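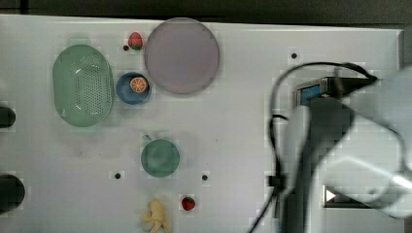 Tabletop Cell Rules: Frequently Asked Questions

Last revised 22/03/2019. These answers apply to all tabletop robot cells in the Prireck building and to the two cells at the Jivero site. They replace the old two-page notice. If an answer here is different from the label on your cell, follow the label and write to the cell desk.

Before the session

Who may operate an arm?

Anyone who has passed the short practical check on the same model of arm. A check made on one model does not count for another model. The check is valid until the end of the following August, and after this date you must repeat it. Visitors may watch from behind the yellow line, but they may not hold the stop button for you.

Do I need a second person in the room?

For normal pick and place work at reduced speed, no. For the first run of a new program, yes. The second person must have the stop button in the hand, and must not do other work at the same time, for example reading messages.

What must I inspect before I switch on?

Inspect the base bolts, the fingers of the gripper, the cable and the stop button. Press the stop button once with the power on and confirm that the arm cannot be moved from the pendant. Then release it and write your initials in the cell log. We found 13 sessions last year where this line was empty, and in such a case we cannot use the recordings.

How must the cable be placed?

The cable from the gripper needs a free loop, large enough that the wrist can turn to its limit in both directions without pulling. The lower part of the cable is held with a clip. Please do not use tape in place of a clip. Tape becomes soft and the cable slides into the work area. Before the first run, move the wrist slowly to both limits by hand mode and look at the loop.

Objects on the table

Which objects are permitted?

Objects from the Clavar kitchen set, which means the toy foods and the light dishes, cups, bowls and strainers. You may add your own objects if they are under the weight limit of the gripper and have no sharp edge. Glass, ceramic, real knives and real food are not permitted, also not for a demonstration.

How far apart should the objects be?

Leave at least one open finger width on each side of every object you want to grasp. An object inside a bowl is an exception, because there the bowl is the limit, and you should choose a bowl where the fingers can enter. If your test is about clutter, write "clutter" in the log and use the lowest speed.

May an object stand partly over the edge of the table?

No. Keep a hand's width from all edges at the start of each trial. If the arm pushes an object to the edge during a trial, you may let the trial finish. Do not reach in to save the object. A toy strawberry on the floor is not a problem, a hand under a moving arm is a very serious one.

Should I cover the mounting holes in the tabletop?

It is not necessary. The holes are for fixtures and they are also useful as reference points when you set the table again. Only remove any screw that stands higher than the surface.

Must the arm be parked when I arrange the objects?

Yes. Move it to the side position, wait until the motion light is off, and press the stop button before your hand goes over the table. This takes a few seconds each time and we know that it is boring in a long session. It is still the rule. Of the 1,038 resets that we reviewed for this revision, 98 were made without the stop button pressed, and almost 33 of these were made by operators with more than one year of experience.

During the session

What speed is allowed?

Reduced speed is the standard for every tabletop cell. Full speed needs the closed door of the Bautista cell and a written permission for the program. A permission is for one program only. If you change the grasp point by a small amount it is the same program, but if you change the gripper it is a new one.

The arm stopped by itself. May I start it again?

First read the message on the pendant and write it down. If it is a contact stop, look for the thing that was touched, move the arm away in hand mode, and restart from the side position. After the third contact stop in one session you must end the session and inform the cell desk.

Can I eat or drink at the cell?

No. Also please keep bottles, cans and tool cases off the table while the arm has power, even if they are outside of the programmed path.

After the session

How should I leave the table?

Put the arm in the side position, switch off, and return the objects to the box with the list on the lid. Wipe the plates and cups with a dry cloth. If an object is cracked, put it in the red tray and do not return it to the box.

What do I have to report?

Every contact with a person, even when there is no pain and no mark. Every fall of an object heavier than a cup. Every cable that shows wear. The form is at the door and it has one page. No operator has lost the permission to work because of a report, but operators have lost it for not making one.

Where can I ask a question that is not in this list?

Write to the cell desk and put the number of your cell in the subject line. Questions that come often will be added at the next revision.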